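How to Set Up a Packing Table for Small Orders

Updated 21 Oct 2023 by Chrysoula Vasilakis

These instructions are for anyone who mails a small number of parcels each week from a spare room or the corner of a shop. I pack for Skollari, which sells buttons, thread and sewing patterns out of a back room in Brirkport. We rebuilt our table in July after the old arrangement got too slow, and the steps below are the ones we followed.

What you need

A table at a height where you can work standing up without bending your back
A shelf or rack for flat cartons and mailers
A tape dispenser and spare rolls
A scale that reads in the units your carrier uses
Scissors and a safety knife
Tissue or other wrap
A marker, labels, and a clipboard or hook for order slips
A trash can and a second bin for paper you can reuse

Step 1. Pick the height first

Stand next to the table with your arms at your sides and bend your elbows. The top of a medium carton should come to elbow height or slightly lower. That is the carton, not the tabletop. Most dining tables are too low once you have been at it for an hour. Bed risers work, as do blocks of lumber, as long as the legs can't slide off them. Lean on each corner before you put anything on top.

Step 2. Decide which way the work moves

Orders should come in on one side and leave on the other. If you are right-handed, it usually feels natural to go left to right. Put the order slips and the picked items at the starting side, wrap and cartons in the middle, and the scale and labels at the far side. Finished parcels go off the table, into a tote or onto a cart. If they stay on the table you will end up working in a smaller and smaller space.

Mark the sections with painter's tape for the first week. Move the tape when you find yourself reaching across it.

Step 3. Cut down on box sizes

We used to stock 6 carton sizes and now stock 3, plus one padded mailer. Look through your last 30 orders and write down which package each one went out in. Any size you used only once or twice can probably go. Store the flat cartons upright, like records in a crate, with the size written on the edge that faces you. Stacked flat, the one you want is always at the bottom.
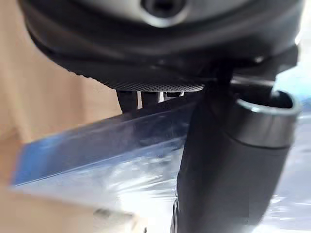
Step 4. Give each tool one place

Tape, knife, scissors and marker get used on nearly every order, so they need to be within reach of where you stand. Trace around each one with the marker on a sheet of paper and tape the sheet down. It looks silly for a few days, then you stop noticing it, and the scissors stop disappearing under the tissue.

Spare rolls of tape do not belong on the table. Keep one backup on a shelf underneath and the rest in a closet – when the backup goes on the dispenser, bring out another.

Step 5. Wrap small items together

Loose buttons and other small things travel better in a single bundle. Lay a sheet of tissue down at an angle, put the items in the middle with the heaviest on the bottom, fold the near corner over, then the sides, and roll it away from you. One short piece of tape will hold it. Check the slip before you fold, and put your initials on it once the bundle is closed.

Thin items such as patterns go flat against the side of the carton with a piece of cardboard behind them. Fill any space left over until nothing shifts when you tilt the box. You don't need to shake it.

Step 6. Seal, weigh, label

Run one strip of tape down the center seam and a hand's width past each edge. Heavier boxes get a strip across each end as well. Weigh after sealing. Put the label on the largest flat side and keep it off the seam, where a knife will go through the barcode.

Our longest order took 131 separate packets of buttons, going to a costume shop in Zamora. We split it into two cartons and wrote "1 of 2" and "2 of 2" next to the labels. Do the same with anything you can't lift easily with one arm.

Step 7. Reset before you leave

Put the tools back on their outlines, top up the cartons and tissue, empty the trash, and wipe the table. Scraps of tape backing stick to everything, including the scale, which will then read wrong. Zero the scale with nothing on it and turn it off.

If two people share the table

Have one person pick and wrap while the other boxes and labels. Swap halfway through. Our Wetlow shop tried having both people do complete orders at the same table and kept mixing up the slips. If you have to work that way, use two clipboards in different colors.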